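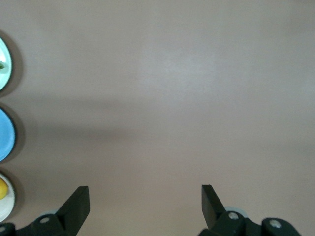 The open gripper of a Ruvemeck arm, with plates in green, blue and white along the table's left side.

Search this site Enter keywords Go

Drita Omerović had the Ruvemeck kit out of its box and bolted to a table by lunchtime, and she is still delighted about it. "I've built arms from scratch, and I love doing that, but this one let me get straight to the fun part!"

She has been reviewing it for Flallar since August, mostly on table-clearing jobs. The wrist camera won her over first. "You see what the fingers see – that changes how you teach it."

Setup took her 47 minutes, with two restarts. Does she have complaints? A few. The cable is too short for her bench, and the manual skips calibration almost entirely. "I wrote to Marin Ionescu at Ruvemeck and he sent me three pages of notes the same evening. Put those in the box, please!"

She'd like softer fingertips too, and a spare set is on order. Next she wants to try it with bowls, and then cups.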